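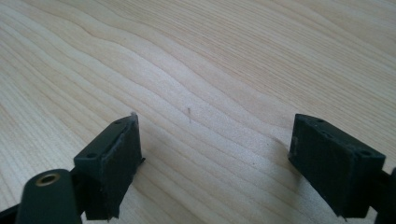 Thin little thing sticking up out of my wood table top — pull it, cut it or leave it?

Search questions, topics, people Go

Posted 2025-03-25

Ok so quick one hopefully. Bought a table second hand in October, pale blond wood, lots of wavy grain, a bit of a gloss to it. Seller called it a Duvex, no sticker or stamp underneath that I can find so who knows. Paid 40 for it, can't complain.

Picture's at the top. Close to the middle there is a tiny thin thing standing straight up. Pale tan or light gray depending on the light, bent a bit at the top. Could be a pin, could be a bit of wire, could be the end of a toothpick for all I can tell. I only noticed because my sleeve caught on it while I was wiping crumbs. Then the dishcloth caught on it too.

Things I want to know

1. what is it likely to be
2. do I pull it or trim it flush
3. if I pull it and theres a hole, what do I fill it with on wood this light

I have not tried pulling yet. Scared of taking a strip of the finish up with it, or a long splinter. There are kids doing homework at this table every afternoon so leaving it isn't great either. I have tweezers, needle nose pliers, a flush cutter from a model kit, white glue, and half a tub of Lachance paste wax. No idea what the finish is. Water beads on it if that helps.

Also before anyone says it — yes I looked underneath. Nothing poking through on that side. The top is pretty thick.

Answer 1 (marked helpful)

Don't pull yet. Find out if it's metal or wood first, the two get treated differently.

Fridge magnet on a piece of thread, hold it right next to the thing and see if it swings over. If it does it's steel, so a pin or brad or a bit of wire. If it does nothing that doesn't prove it's wood, could be brass or aluminum, but then touch it with a fingernail sideways. Very gently. Wood gives and feels a little fuzzy, metal springs or feels hard. Wear glasses, I mean it, a short stiff thing that lets go suddenly goes anywhere.

Also check it's really IN the wood. I've had stuff stand up on a table stuck in a dot of dried glue or syrup. Warm damp cloth laid over it for a minute, then wipe dry. If it comes off with that you're finished and can ignore the rest of this.

If metal:
- painters tape on the table all round it, two layers, leave the thing poking out the middle
- thin piece of card on the tape for the pliers to rest on
- grip low, as close to the wood as you can get
- pull straight up, slow. no wiggling side to side, wiggling is what makes the hole bigger and chips the finish
- if it won't move after a decent steady pull, stop. Touch a soldering iron tip to the metal for a few seconds, let it cool and try again, sometimes that breaks it loose. Keep the iron off the finish obviously

If it snaps off below the surface leave it down there. Drop of clear finish over it and forget it.

If wood (splinter or toothpick bit):
- look which way it leans. If it's a lifted splinter of the table itself it will be attached along the grain at one end and you do NOT want to pull, it will run. You get a longer strip every time. Ask me about my mothers sideboard
- work a tiny bit of white glue under it with a pin, press it flat, wax paper on top, something heavy, overnight
- if it's standing dead upright it's probably not a splinter off the top. Splinters lie along the grain. More likely a toothpick end somebody glued in to plug an old hole. Very common repair. In that case don't pull it at all, that's your filler! Flush cutter, flat side down, then a couple of strokes with fine paper wrapped around a popsicle stick

From your photo I'd lean toward the plug, but it's so small in there I wouldn't bet on it. Can't tell metal from wood at that size.

For the hole, if you get one: wax filler stick, the hard kind, in two shades. Blond wood is a pain because one shade always looks like a dot. Lighter one in first, then a hair of the darker one to carry a grain line across. Your grain has thin dark lines between wide pale ones so put the spot of dark where a line would run and your eye skips right over it. Scrape level with an old plastic card. Paste wax goes on last, not before, nothing sticks over wax.

Comment from the asker

Magnet did nothing. Fingernail says woodish? It flexes a bit. Damp cloth didn't shift it. Going to do the flush cutter tonight once the table is free. What grit is "fine"

Reply from answer 1

344 is what I have here but that's an odd one from an auto body pack. Anything in the 320 to 400 range. And go with the grain, only on the nub. Put tape round it first so you don't dull the gloss.

Answer 2

just pull it out with tweezers, its a table. 2 seconds. rub a walnut on the hole

Answer 3

Rubbing a walnut on blond wood will leave a brown smudge, I would skip that one. Works ok on dark stuff.

Agree with the first answer mostly. Couple things to add. Use a toothpick plug myself all the time for old screw holes, and they do creep up when the wood around them dries out over the winter heating. So if it was level in October and is standing up now, that would fit. Trim it and see if it comes up again next year. If it does, then pull it and put in a new one with proper glue.

Don't use the Rumitz two part filler people push on here. Fine stuff for trim you're going to paint but it dries kind of pinkish, at least the tub I had did, and you can't melt it out again after. Wax you can always dig out and redo.

On the finish — water beading could be the wax you already put on as much as the finish under it. Did you wax it since you got it? If so wipe the spot with a little mineral spirits before any touch up. Dab of clear nail polish on the cut end is plenty after that, let it sit 6 hours before anybody puts a notebook on it. Trivum sells a little touch up pen in clear satin but satin will look dull next to your gloss so nail polish is the better match anyway and you probly have some.

Kids + table, do a stocking test when you're done. Old pair of tights over your hand, drag it across the whole top. Anything still sticking up will snag. Do the edges too, edges are where the real splinters are.

Comment from the asker

Yes waxed it once, right after we got it. Didn't think of that. Will wipe first. And good call on the tights, doing the underside of the edge too since that's where the little one picks at it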